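Can a machine do my kitchen chores yet? A short thread, because my brother-in-law Abundio Solís asks me this at every dinner.
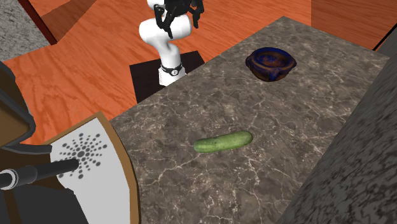
1/ My answer is: some of them, slowly, and only if you prepare the kitchen first. I test this kind of thing in simulation in the evenings, so I see many failures and I have become patient.

2/ People think the hard chore is cooking. For me the hard chore is tidying. Take the cucumber, put it in the bowl. A child of 4 does it while talking about something else.

3/ A cucumber is long, a little bent, and it can roll. If the fingers close near one end, the other end drops and turns. Then it meets the rim of the bowl and goes to the floor.

4/ Last February I ran this task 17 times with one policy. It succeeded two times. I was quite happy with the two – Abundio was not impressed.

5/ Higinio Medrano, who worked on packing lines at Celtdale, told me that in a shop or factory it is easier. The same box arrives at the same place all day. In a home, somebody has always moved the bowl.

6/ Also, simulation is kind to us. There is no wet counter unless I ask for one, and no cat.

7/ So what would I trust to a machine today? The floor, yes. The dishes, only the washing part. Putting away the shopping, not yet, and I would not pay for it.

8/ Next I will try the same task with softer contact settings and a slower approach. If it goes above two, I will write here again.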